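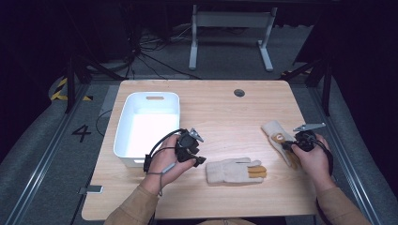
1 Jun 2021

Gloves and bins, cont. from last page.

Started over on the glove sort. Previous system (everything in the drawer by the door) is dead, drawer won't close. New system is white bins on the shelf, one kind of thing per bin, knit gloves get the first one. Cleared the drawer onto the floor and worked from there, a bit at a time up on the table.

Table: the light wood one with the rounded corners. Good height for this. Keep stuff away from the cable hole at the back, not because a glove fits down it but clips and tags do. Lost a tag already, found it on the carpet later, gray on gray, took forever. Might tape over the hole. Ask first, Ekanayake job needs power through there in December.

Bin goes on the left, short side to the front edge. Tried it long side to the front first and kept leaning over it to get at the gloves. Short side is better, leaves the whole right half for laying out. Handle hole at each reach is no use for pulling it toward you when it's flat on the table but fine off the shelf.

Procedure as it stands, will change:
Gloves out flat, palm down.
Fingers straight. Pull each one, don't just shake.
Check fingertips and the web of the thumb.
Flip, check palm.
Find the mate. Same size, same knit, same amount of wear if possible.
Stack, cuffs together, fold over once.
Into the bin, cuff up.

Palm down first matters more than I thought. Knit ones curl when you lay them palm up and then you're chasing the fingers. Palm down they sit by themselves.

Cuff direction: cuffs left, fingers right. Puts the cuff next to the bin so you pick up by the cuff and it goes in the right way around. Did a batch the other way and every single one needed turning in the hand. Small thing, adds up.

Mates are the real problem. The size 8s and the size 7s look the same once they've been washed, the 8s shrink. Only sure way is to lay one on top of the other, wrists lined up, and look at the middle finger. If the tips match call it a pair. Don't go by the cuff, cuffs stretch all over the place. Cuff overlock color was supposed to tell us the size but the Giltby order mixed two runs so forget that.

Left vs right: most of the knit ones are the same both sides so it doesnt matter, except after use they take a set. A glove worn on the left for a month is a left. Tried pairing two lefts and it feels wrong straight away, thumb pulls. So sort by set too if you can tell. If you can't tell it's new enough, ignore.

Folding. Tried three ways.
Roll: looks nice, springs open in the bin, no.
Cuff tuck (like socks): holds, but stretches the one on the outside. After a week on the shelf you can see it. No, except for the travel kit.
Single fold: comes apart if you dig in the bin, otherwise fine. Going with this. Just don't dig in the bin.

Capacity. Bin flares toward the top so the bottom row is tighter than you'd guess. Stopped at 60 pairs, single fold, standing up. Could push more in but then you can't get one out without three coming with it. The Planix shelf doesn't like the weight anyway. Writing 60 on the label as the max.

Rejects so far: mostly fingertips, index and thumb. Hole you can push a pencil through = rag bag. Snag with no hole = trim and keep. Stiff palm (glue??) = wash once, then decide. Whatever they were using over at Rellstead does not come out in the wash, tried it hot, tried it with the shop soap. Those go in the rag bag too, they stick to everything.

Odd singles: don't throw out. Separate bag, check it every time a batch comes back from the wash. Got a few matches that way just in this session.

Bins want wiping out before they go on the shelf. Lint collects in the corners, the rounded ones are easier than the old square boxes at least. Damp cloth, let it dry all the way, leave it upside down on the rack overnite if theres room. Gloves in a damp bin smell inside of a week, we know this from last winter.

Labels: short side, below the handle cutout, not on it. Paper labels fell off the test bin. Use the vinyl tape. Write KNIT, size, max count. No dates on the label, put it in here instead.

Still to do
- coated gloves, whole other bin, dont mix, they grab the knit ones
- leather ones, where do these even live
- measure shelf gap w/ a full bin in it
- second white bin for size 7, have been stacking 7s to one side meanwhile
- reorder sheet for 2022, go easy on the 7s, people keep reaching for the bigger ones
- empty the old drawer of whatever is left, batteries mostly
- tape for the cable hole

Drawer front is cracked on the inside as well, noticed when it came out. Needs glue and a clamp before it goes back.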